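Why Do Scabs Itch? The Amazing Way Your Skin Fixes Itself
By Marisol Strickland

Have you ever tripped on the sidewalk and skinned your knee? Ouch! It stings, it bleeds, and a few days later there's a crusty brown scab you aren't supposed to pick. Your skin is busy under there, and the work is pretty incredible.

First, plug the leak!

Blood travels through your body in tubes called blood vessels. When you get a cut, some of the tiniest ones break open. Right away they squeeze themselves narrower so less blood gets out. Then the platelets show up. Platelets (say PLAYT-lits) are little bits of cells that float in your blood all day long, waiting for a job like this one. They get sticky and pile up in the gap. Stringy stuff called fibrin weaves through the pile like a net, and now you have a clot.
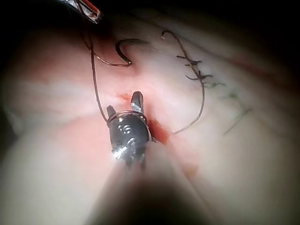
A tool with two small jaws, held open near a pale surface.

When a clot on your skin dries out, it turns hard and dark. Hello, scab! It's a bandage your body made all by itself.

The cleanup crew

Dirt and germs can sneak in through a cut, so white blood cells rush to the spot and gobble them up. Extra blood flows in too, and that's why the skin near a fresh scrape can look pink and puffy and feel warm. A little of that is normal. If it keeps getting redder or starts to hurt more, tell a grown-up.

Some cuts are too deep or too wide to close well without help. A doctor might use stitches, which hold the two sides together while the skin grows. The doctor numbs the spot first — that part can pinch for a moment.

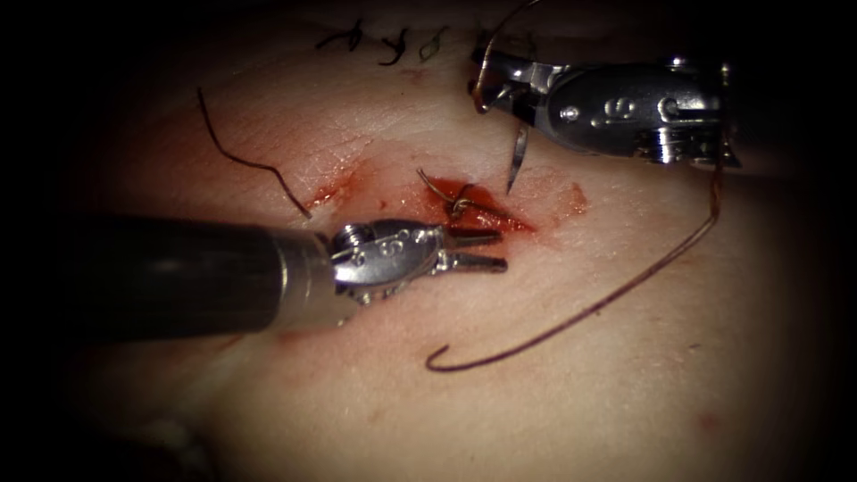

Next comes the rebuilding. Your body makes lots of collagen, a tough material that works like the beams in a house. New blood vessels grow in to bring food and oxygen. On top, fresh skin cells creep in from the sides until they meet in the middle, and when everything underneath is ready, the scab falls off.

So what about the itch? As skin heals, your body sends out chemicals that can tickle your nerves, and a dry scab tugs on the skin beside it. Try patting it gently, and don't scratch! If you pull a scab off too early, the platelets have to start all over again.
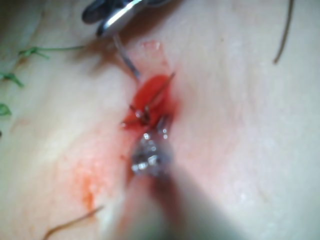
What to do when you get a scrape

1. Tell a grown-up and wash your hands.
2. Rinse the scrape with cool, clean water.
3. Press a clean cloth on it if it's still bleeding.
4. Cover it with a bandage, and change the bandage every day.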